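### 3.2 Order records and returned costumes

The order records come from Veltbridge, a web shop in Zallitz that sells costumes for fans of games and comics. We received 1,525 orders, and we kept only those where the buyer had given body measurements. From these, Grecu selected 200 returned items and read the comment of each buyer. Two reasons for return were given more often than the others: the sleeves were too short, and the color of the fabric differed from the product page. For 69 items the comment was empty, and we left them out of the analysis of reasons.

The size chart of the shop follows the Bandara system, which has no separate measure for the shoulder. This makes the comparison with the Clender chart difficult, and we return to it in Section 5.
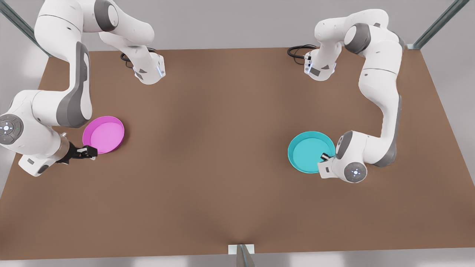

**Figure 2.** Simulated tabletop with two robot arms and two bowls.

Gloves and boots were treated as separate items, even when they were sold in one set with the costume. A buyer who returned only the gloves is therefore not counted as a buyer who returned the costume.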